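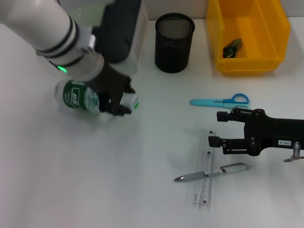

How do I keep a shared white table tidy?

Print | E-mail this page

Othmane Benjelloun
We have one white table for everybody in our workroom in Irkby. Small things stay on it all day: pens, scissors, water bottles. I bought a yellow bin but people do not use it. What can I do without making a rule for everything?

Danuta Wieczorek
Put the bin where the hand goes first, at the side and with the open front to the people. We did this in August and it helped us a lot. Snacks can go in it too, but take them out on Friday. 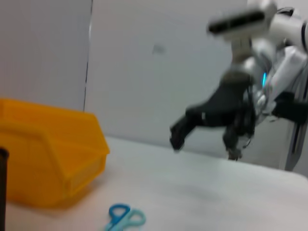

Yellow bin on the white table

I would buy only one more, or you will have 5 bins and the same mess.

Wael Kabbaj
bigger table

Tuấn Lương
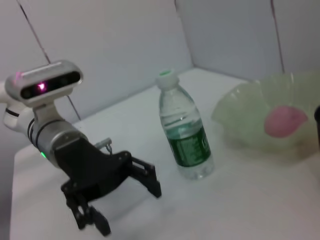 Drinks are the hardest part, in my experience. People put them down anywhere and forget which one is theirs. A clear bottle with a green label looks the same as the next one, so write a name on the white cap — a marker is enough. For the small loose things, a bowl is better than a box.
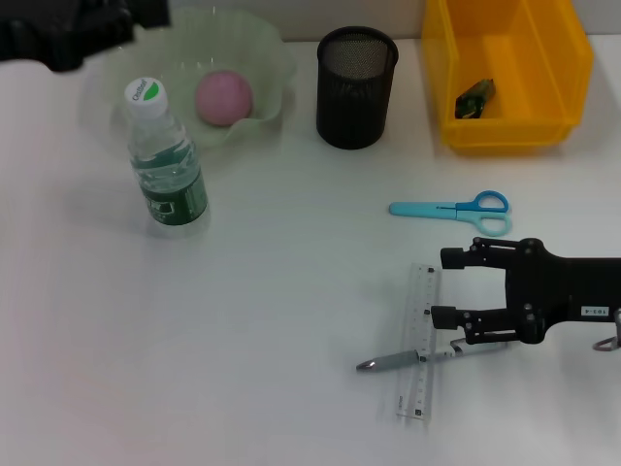
Pale green bowl with a pink ball inside

Was this helpful? 20 yes, 2 no
5 comments | 37 shares
Last updated: Friday, March 6, 2026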